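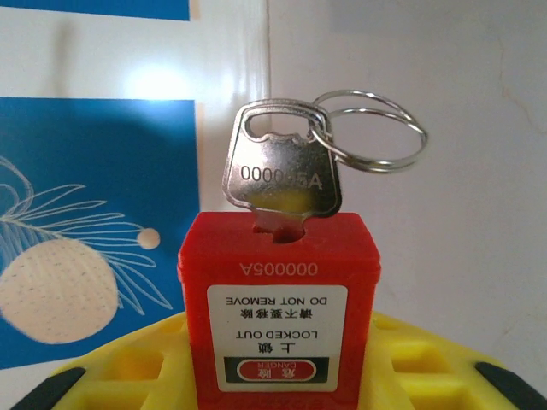
Stirnon is our course project on teaching a two-arm robot by remote control. One student drives both arms while the joint positions and camera views are recorded. The task is a safety padlock and its key. Both carry the serial 000005A, but glare on the metal washes out part of the number on the key, so our labels use the one on the lock body.

## Demonstrations

We planned 200 demonstrations and kept 100. Each was limited to 30 seconds. Runs with a dropped key were discarded – a retry in mid-run made the data hard to align.

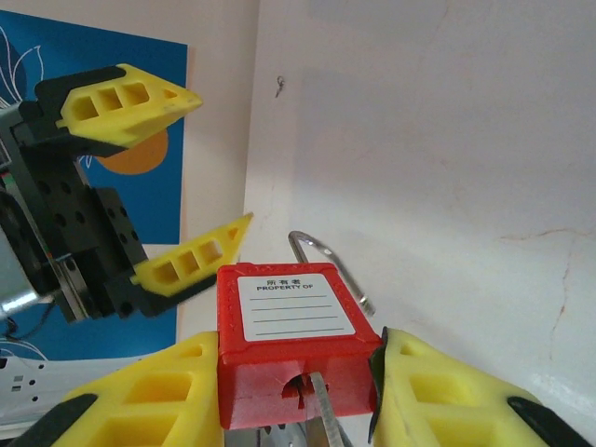
*Figure 2. Padlock held between the yellow fingers of the right gripper, second gripper at left.*

## Workspace

Camera placement changed once, after the first 24 runs. The wrist views lose the table when the grippers come close together, so a fixed view was added to the log. It covers both arms on their shared rail, with the padlock lying on the tabletop near the end effectors.
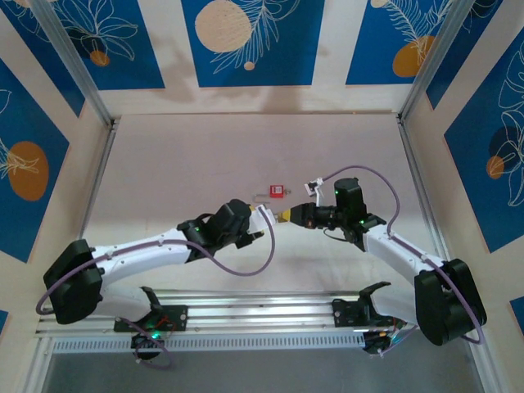
Operator fatigue was the main source of slow runs. Depth was hard to judge on the screen. Both arms reach inward from the rail and their end effectors nearly meet over the table, which leaves little room for correction. The next set will use shorter sessions – the schedule is in the Valtside folder.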